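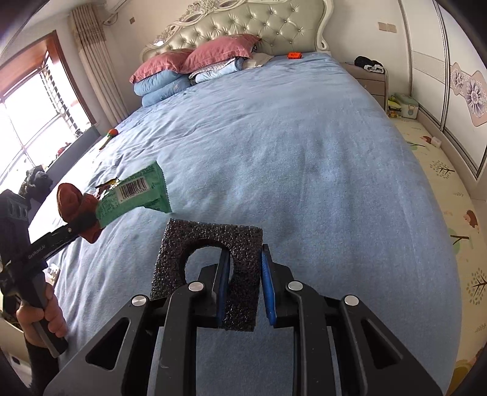
What does the metacentric height of a small boat tell us?
It gives the initial stiffness of the hull in roll, that is, how strongly the boat pushes back against the first few degrees of heel. A large value means a stiff boat with a short, quick roll. A small value means a tender boat with a long, slow one. It says little about behavior at large angles, which is covered in Section 4.

1. Terms used in this unit

G is the center of gravity of the loaded boat. B is the center of buoyancy, the centroid of the underwater volume. M is the metacenter, the point where the vertical line through B crosses the centerline at small heel. K is the keel reference point. All heights are measured up from K.

GM = KB + BM - KG

BM = I / V, where I is the second moment of the waterplane area about the centerline and V is the displaced volume. For a rectangular waterplane, I = L x b^3 / 12. Beam enters as a cube, so a small change in beam outweighs a similar change in length. KB is read from the hydrostatic tables for the loaded draft.

2. Effect of moving a weight

Raising a weight w through a height h in a boat of displacement W raises G by w x h / W. The weight need not be large. Take the Plurkari hull used in the problem sets, in a load case where W is 259 times w. Lifting w by 11 feet raises G by 11/259 of a foot, or 0.042 foot. Sixteen such weights lifted together raise G by 0.68 foot, enough to take most of the GM from a narrow hull.

Moving a weight sideways by a distance d shifts G off the centerline by w x d / W. The resulting small angle of heel satisfies tan(angle) = w x d / (W x GM). The inclining test in the Ammann worksheet uses this relation in reverse: d and the angle are measured, and GM is found.

We use your email address only to send the course newsletter. You can unsubscribe at any time. Accept / Manage settings

3. Free surface

Liquid in a partly filled tank runs to the low side as the boat heels. The effect is a virtual rise of G:

GG' = (rho_t x i) / (rho_w x V)

Here i is the second moment of the liquid surface about its own centerline, rho_t is the density of the liquid and rho_w is the density of the water outside. The depth of liquid does not appear. A thin layer of rainwater across a wide cockpit sole can do more harm than a half-full narrow tank. One centerline baffle, if watertight, reduces the total to one quarter.

Exercise 3a. The Grandlow skiff has a cockpit sole 8 feet long. Find i for soles 4 feet and 5 feet wide, and compare. 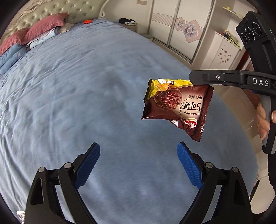 4. Large angles

Beyond nearly 10 degrees, M can no longer be treated as fixed. Use the righting arm GZ, plotted against heel angle. Read three things from the curve: the slope at the origin (GM, with the angle in radians), the maximum GZ and the angle at which it occurs, and the angle of vanishing stability. Mark the downflooding angle as well. The curve has no practical meaning past that point for an open boat.

Exercise 4a. Plot GZ for the Stutalitz hull from the table in the appendix. Repeat with KG raised by 0.5 foot, using GZ(new) = GZ - 0.5 x sin(angle). State the change in the angle of vanishing stability.

Show units at every step. Worksheets without a labeled sketch of G, B and M will be returned.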